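Handcombe Combat Sports Forum
Thread: Lecomte return bout

Pruvost, Mar 19, 2022
Members are advised that Jérémie Lecomte has declined the January rematch.
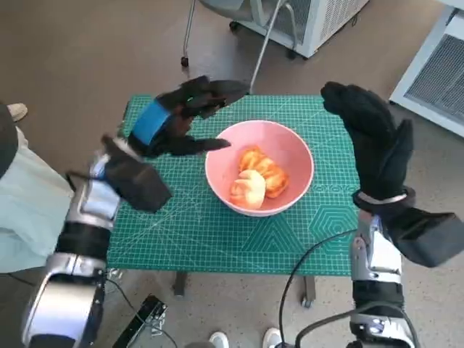
Pink bowl on a small table.

Ustovska
I disagree. He declined the date only.
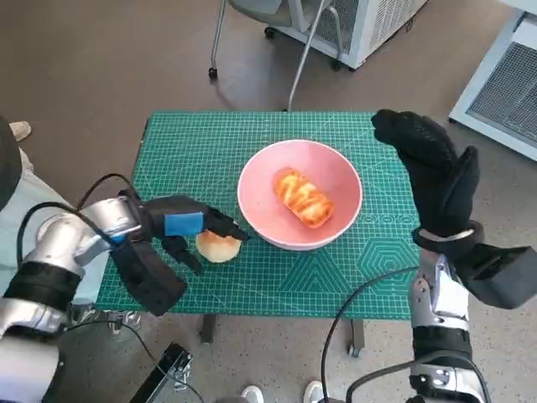 Is the Grerkberg card still on sale?
Tickets remain available at the arena, priced from 380.

Pruvost
The statement refers to retirement,
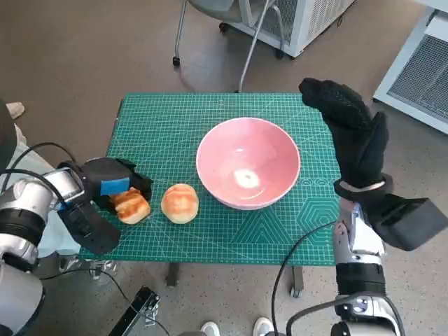 and it was signed by his manager. My view stands.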